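Loseo Robotics Club
Minutes of the ordinary meeting, 05/12/2024
Place: the upper workshop, Pinton building
Present: 19 members and the two club teachers. Apologies were received from the treasurer of the parents' association.

1. Minutes of the last meeting

The minutes were read and accepted with one correction. Under item 4 it was written that the club "will buy" a second soldering station. It should say "will ask the price of" a second soldering station. The price has been asked and the answer has not come yet.

2. Money

The club account stands at 968 euros. The entry fee for the Plesberg competition is already paid and is not included in this sum. The school in Pinton has promised that the workshop stays free of charge until the summer.

A member asked if the club can pay the bus to Plesberg for everybody. The teachers answered that it depends on how many go. The club pays for the competition team, and the others pay half of their ticket. This was put to the vote and accepted, with two members against.

It was also agreed that small parts (screws, tape, rubber for the finger tips) can be bought without asking the meeting, if the receipt is put in the blue folder the same week. Three receipts from September are still missing. Members who have them at home are asked to look for them.

3. Plesberg competition: the table task

The rules for this year were read aloud. The task is called "Lay and clear". Each team must show handling of ordinary tableware: a bowl, a saucer, a tray and one object of its own choice. Points are given for careful handling, and points are lost when something is dropped or pushed over the edge of the table. A team can reach 2000 points in total, but last year no team came near to this.

There was a long discussion about the tray. Part of the group wants to leave it for the end of the season, as it is wide and the fingers must come to it from the side. The other part says that the rim is a good place to grip and that we lose time if we wait. It was decided to work on both in the same weeks: the bowl group continues as before, and a new tray group starts with four members.

The question of real crockery was raised again. The rules allow plastic. The bowl group prefers to stay with real pieces for practice, with a folded towel on the floor on both sides of the table. The meeting agreed. Broken pieces are to be swept up immediately and written in the log, also when it is only a small chip.

4. Report of the gripper group

The group works with the hand-held grippers, which have the same fingers as the arm. A member holds the tool and does the movement by hand, and the recording is kept for later training of the arm. The group reported on the following points:

— Reaching into the bowl. It was agreed that one finger goes over the rim and down into the opening, and that everybody does it in this way, so that the recordings are similar.
— Two people at one table. This needs more talking than we expected. The person at the bowl should say "in" and "out" in a clear voice.
— Finger wear. The printed fingers must be looked at before each session and rough edges cut with the small knife, only by members who have done the knife lesson.

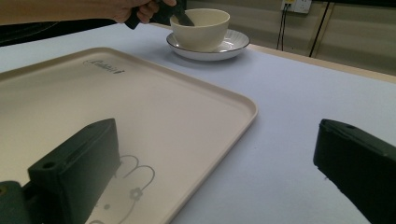
Tray and bowl exercise with the hand-held grippers, gripper group.

After the report a member proposed to use only plain trays for the recordings, as a printed drawing could confuse the program. Others were of the opinion that the judges in Plesberg will bring whatever tray they have — so some variety is better. No vote was taken. The tray group will try both and tell the result at the next meeting.

5. Herrera workshop visit

The Herrera workshop has invited the club to see its packing line. There is room for 7 visitors only. The places will be drawn by lot among members who did not come on the last visit. Closed shoes are necessary, and long hair must be tied.

6. Order in the workshop

The teachers reminded everybody that the tables belong to the school and must be wiped and free before leaving. Chargers are to be pulled out of the wall at the end of the session. The cupboard key goes back to its hook and must not be carried home in a pocket, as happened twice this autumn.

7. Any other business

The club shirt: the vote was for dark green, with the name on the back. Sizes are to be written on the list by the door.

A member asked if younger brothers and sisters may come to watch. They may, if they stay behind the line on the floor.

The next meeting is held in the same room. The date will be put on the door.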